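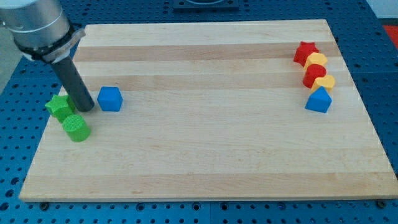

3 木目を語ることば

前節では、ヴットブリッジの木工教室がどのような経緯で始まり、どのような人たちが通ってきているのかを、少し長くなりましたが述べてきました。本節では、いよいよその教室で交わされることばのほうに耳を傾けてみたいと思います。木目というのは不思議なもので、誰の目にも同じように見えているはずなのに、口に出してもらうと驚くほど言い方が分かれます。筆者自身、調査に入る前は「まっすぐ」「うねっている」くらいの区別があれば足りるだろうと高をくくっていたのですが、初日の午後にはもうその見通しを捨てることになりました。

資料としたのは、教室での会話を書き起こした記録のうち、受講者が板の表面について何かを言っている箇所、合わせて270件です。道具の名前だけが出てくるもの、値段の話に終始するもの、それから（これはずいぶん多かったのですが）昼食の相談に流れてしまったものは除きました。書き起こしはテーガン・ロウザーさんが一人で担当してくださり、聞き取りにくい箇所についてはハディージャ・シュライビさんと筆者が別々に録音を聞き直して、食い違いが残ったものは保留の印をつけて分析から外しています。地道な作業でしたが、この聞き直しの時間に気づいたことが本節の半分以上を占めていると言ってもよいほどで、お二人にはどれだけ感謝しても足りません。

3.1 縞と流れ

記録を読んでいてまず目につくのは、木目を「縞」として語る言い方と、「流れ」として語る言い方があることです。縞の側には「しましま」「段々」「帯」「濃いところと薄いところ」といった表現が並び、流れの側には「走っている」「逃げていく」「こっちへ来ている」「途中で曲がる」といった、動詞を中心にした表現が並びます。前者は板を模様として眺めている言い方、後者は板の中を何かが進んでいくように捉えている言い方、とひとまず整理しておきましょう。

この二つは、同じ人が同じ板について続けざまに使うこともあります。たとえばマリー・カートライトさんは、棚板にするつもりの一枚を前にして、次のように話しています。

「薄い、濃い、薄い、濃い、と来て、きれいだねえ。うん、きれいなんだけど、ここから上へ逃げてるから、こっちから削ると毟れるよ、これは」

前半は縞の語り、後半は流れの語りです。間にはさまれた「うん、きれいなんだけど」が、ちょうど蝶番のような働きをしていることにお気づきでしょうか。カートライトさんの発話にはこの種の切り替えが繰り返し現れ、しかもほとんどの場合、縞から流れへという順に進みます。眺めるところから始めて、削る段取りへ降りていくわけです。逆の順、つまり流れから縞へと進む例は、仕上がった作品を前にした会話に偏っていました。鉋をかける向きを思い出話のように語ったあとで、最後に「しかし、いい縞だ」と褒める、といった具合です。

縞の語りが出やすい板には、やはり傾向があります。図2のように、淡い色の地に、わずかに濃い縞が横向きに交互に並んでいる板は、その最も分かりやすい例でしょう。濃淡の差はごく控えめでも、向きがそろって繰り返されているというだけで、人は「しましま」と言いたくなるようです。教室で使われていた練習用の板にも似た見え方のものがあり、それを前にした受講者の最初の一言は、ほとんどが縞の側の表現でした。一方、節のまわりで木目が大きく回り込んでいる板では、初めて教室に来た人であっても「ぐるっと行ってる」「よけてる」と、流れの側の動詞が先に出ます。

図2　淡色とやや濃色の縞が交互に並ぶ木の板。手前の縁に、より明るく細い木口の帯が見える。

3.2 木口をどう呼ぶか

縞と流れの区別に比べて、意外に手こずったのが木口の呼び方です。木口という語そのものは初回の講習で教わるのですが、それで定着するかというと、そう簡単にはいきません。記録には「端っこ」「切ったところ」「横顔」「断面」「パンの耳」といった呼び方が入り乱れていて、とりわけ「横顔」は、ある時期の教室でちょっとした流行になっていた様子がうかがえます。

言い出したのはタムシン・ナガタさん（綴りはTamsin Ngataで、ご本人の希望により、以下ではタムシンさんとお呼びします）でした。板を立てかけて、正面からではなく端から覗き込みながら、「横顔のほうが正直な顔してる」とおっしゃったのが最初の用例です。その場にいた方々は笑っていらしたのですが、翌週の録音になると、笑った当人たちがごく当たり前のように「横顔を見てから決めよう」と言っています。新しい呼び名が冗談として生まれ、そのまま仕事のことばになっていく過程が、これほどきれいに録音に残っていることはめったにありません。

図2の板でも、手前の縁に沿って、面の部分より明るい木口の帯が幅いっぱいに通っています。こうした細い帯をどう言うかを見ていくと、「線が一本入ってる」と面の続きのように語る人と、「ここから先は横顔」と、はっきり別の場所として語る人がいます。前者は教室に来て日の浅い方に、後者は自分で鋸を引いた経験を重ねた方に多いのですが、例外もあり、経験年数だけで説明しきれるとは筆者は考えていません。家具の塗り直しを趣味にしていらした方などは、鋸にはほとんど触れたことがなくても、塗料の吸い込みが違うという理由で、木口をきちんと別扱いにしておられました。手の経験といってもいろいろな入り口があるのだな、と教えられた思いがします。

3.3 色のことば

色について言えば、受講者の語彙は木そのものの色名に乏しく、食べものの名前に豊かです。「蜂蜜」「紅茶」「バター」「焼く前のクッキー」「焼いたあとのクッキー」など、書き起こしを続けて読んでいるとお腹が空いてくるほどでした。コーリー・フォークナーさんは、濃淡の差が小さい板を指して「バターに、ちょっと古いバター」と言い、これがまた教室で長く使われることになります。

食べものの比喩には、細かな差を言い分けやすいという利点があるようです。「薄い茶色」と「それより少しだけ濃い茶色」では、聞いているほうはどれくらい違うのか見当がつきません。ところが「バター」と「ちょっと古いバター」であれば、冷蔵庫を開けたことのある人なら誰でも、あの縁のほうの色を思い浮かべることができます。共有された暮らしの記憶が、色見本の代わりをしているのです。

もっとも、この見本は誰にでも通じるわけではありません。グレルトゥビーから通っていた受講者のお一人は、家でバターを使わないので、しばらくのあいだ「古いバター」が濃いほうなのか白っぽいほうなのか分からず、黙って頷いていたと、のちの聞き取りで打ち明けてくださいました。和やかな比喩が、その和やかさのゆえに質問しづらい空気をつくることもある。これは教室を運営する側にも知っておいていただきたい点ですので、第5節であらためて触れます。

また、塗装前と塗装後とで語彙が入れ替わることにも注意しておきたいと思います。油を塗ったあとの板には「蜂蜜」や「紅茶」が多く、塗る前の板には「クッキー」や「粉」といった、乾いた食べものが選ばれます。色だけでなく艶や手触りまでを一語で引き受けているわけで、色名の調査票を用いた先行の試みがこの教室の感覚とどうも噛み合わなかったのも、おそらくこのあたりに事情があるのでしょう。筆者も三月の予備調査では色名の一覧を配ったのですが、返ってきた用紙の余白には、一覧にない食べものの名前がいくつも書き込まれていました。

3.4 触りながら話すこと

ここまでことばだけを取り上げてきましたが、実際の会話では、手がことばよりも先に動いていることがしばしばあります。「こう来て、こう」という発話は、文字にすればほとんど何も言っていないに等しいのに、録音の中の相手は「ああ、はいはい」とすぐに了解しています。指で板をなぞっていたのだろうと想像はつくものの、音声だけの記録からは確かめようがありません。本稿の資料の大きな限界ですので、ここに率直に書いておきます。

ただ、音声だけでも分かることはあります。板を撫でる音、爪で軽く引っかく音は思いのほかよく録れていて、ロウザーさんはこれを書き起こしの中に丁寧に残してくださいました。その記号をたどっていくと、流れの側の表現は撫でる音と重なって現れやすく、縞の側の表現は音のないところに現れやすいことが見えてきます。眺めているときは縞、触れているときは流れ、という先ほどの整理を、別の角度から支えてくれる材料と言えそうです。

ちなみに、この点についてエークホルムの姉妹教室にも問い合わせてみたところ、先方では講師の方針で、板に触れる前に必ず見たままを口に出す時間を設けているとのことでした。そうなると、縞から流れへという順序は、個人の自然な癖であると同時に、教え方によって強められている可能性も考えなくてはなりません。ヴットブリッジの教室にはそのような決まりはありませんが、講師のお一人がかつてエークホルムで学んでおられ、身についた順序が受講者にそっと伝わっているということも、十分にありえます。

次節では、こうした語り方が、材料を選ぶ場面での相談や、ときには小さな言い合いの中でどのように使われているのかを、もう少し長い会話を引きながら見ていきます。とくに、カートライトさんとタムシンさんが一枚の棚板をめぐって延々と譲らなかった午後の記録は、縞を取るか流れを取るかという好みの違いがよく表れていますので、いくらか紙幅を割いてご紹介するつもりです。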